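Workshop Tips: Comparing Hand-Held Grippers on Kitchen and Cleaning Supplies

Filed under: grippers, cameras, bench setup
Last edited September 13, 2020

These notes cover bench trials of two hand-held grippers, the Faltska and the Kohlhase, used with household containers and tools. Both are held by the operator and closed by hand. The same fingers bolt onto the arm later, so a grip that fails in the hand is not worth moving over.

Picking fingers

Pointed fingers are better for scoops, lids and anything with a thin edge. They are poor on round bottles, which roll out sideways once the contact point is above the middle of the bottle. Wide soft fingers hold round bottles well but will not get under a lid lying flat. Keep one set of each at the bench and swap by container type. Swapping in the middle of a run spoils the comparison.

Check the finger screws before every session. On the Faltska they back out after nearly 100 closures. A drop of medium threadlocker cures it. Do not use the permanent kind.

Powders and granules

Fill the tub to two thirds. A full tub spills at the first tilt, and a tub close to empty makes the scoop hit the bottom and twist in the grip. Salt flows best. Washing powder clumps after a day with the lid off. Flour gets into the finger joints and should be left for last.

Grip the scoop at the end of the handle, with the flat side up. If the handle is round, wrap it once with cloth tape.

Brush spilled grains off the table between runs. A few grains under a container will let it slide when the fingers push, and the logged force comes out low.

Bottles

Tighten all caps by hand to the same feel. Half-full water bottles are harder than full ones: the water moves late and pulls the bottle around in the fingers. Start with full bottles, then drain them by stages. Wipe the outside dry each time.

Markers

Print markers with a matte finish. Glossy paper gives a white patch under ceiling lights and the tracker drops out. Glue them to something stiff. A marker that has bowed even slightly will read at a wrong angle, and the error grows with distance from the camera.

Leave a white margin outside the black border. Fingers and sleeves covering one corner are enough to lose the reading, so hold marker cards by the margin.

Cameras

Wide lenses on the gripper body see the fingers and most of the room. They also darken toward the corners. Keep the object near the middle third when judging whether a grip was centered. A second view from head height settles most arguments about which finger touched first.

Clean the lens with a dry microfiber cloth. Glass spray leaves a film that shows up as haze against bright lights.

Controllers

The Gruludetti controller was run against the Jadport one with identical fingers. The Gruludetti closes faster and overshoots on soft plastic. The Jadport is slower and leaves fewer dents. Logged closures were 1418 on the Gruludetti and 2712 on the Jadport, so the wear figures are not directly comparable. For tubs and thin bottles use the Jadport. For wooden handles either will do.

Save settings under a new name after each change. Neither controller keeps a history.

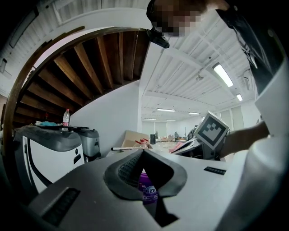
Both views include a purple container and black-and-white square markers.
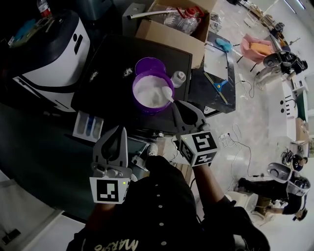
Can one force setting be used for both the tub and the scoop?

Use two settings. A force that holds the scoop steady through a full load will squeeze the wall of a thin tub. Set the scoop first, save it, then lower the force for the tub until it slips on a slow lift and raise it by one step.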